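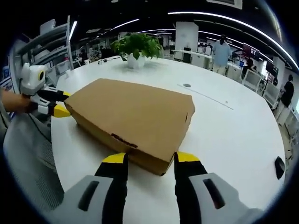 Girnon Community Library: progress report for November

Prepared by Naledi Msimang for the Brolladon Fund

1. Loans and opening hours

The library has kept to the hours agreed in the grant letter, apart from one afternoon when the heating failed and we closed at 3 pm. Evening opening has been slower to catch on than we had hoped. Most evening visitors come to use the desks and do not borrow anything. We would like to carry on with it until the spring before deciding whether to move those hours to the morning.

Children's loans are up on last year. Adult fiction is flat. Large print is borrowed by a small number of people who have now read most of what we hold, and we have asked the library at Mabaso whether they will swap a shelf with us every quarter. They have agreed in principle but want to sort out who pays for the van.

2. Book stock

We have bought 200 new titles out of the grant, mainly picture books and early readers. A further 125 older books have been withdrawn because of damage or missing pages. The local history section has not been touched, as Mafalda Guerreiro is still checking it against the card index. The index is in worse order than we thought, with several pamphlets listed twice under different authors. She expects to finish in the new year.

The parcel post homes scheme, where we send books to readers who cannot get to the building, is running with 30 households. Two have asked for audiobooks only. Postage has gone up and we are overspent on that line by a small amount, which we will cover from the room hire income.

3. Reading groups

There are now 5 groups. The newest one meets at the Lavo day centre and reads short stories aloud, so people can come when they feel like it without having to keep up. The crime group has lost its leader, who has moved away, and members are taking turns for now. The teenage group is small and we are not sure it will last past Easter. We have asked the school to mention it again.

4. Building

The leak over the periodicals shelf has been repaired and the ceiling needs repainting. We have one quote and are waiting for another. The ramp at the side door is finished but the handrail is the wrong height and the builder is coming back to change it at his own cost. The final invoice will be held until that is done.

5. Next period

Finish the local history check. Settle the exchange with Mabaso. Choose a painter. Print a new leaflet with the evening hours on the front, as the present one has them on the back in small type.

We would also like to move about a tenth of the furniture budget across to postage, and would need your agreement by the end of the quarter to do so.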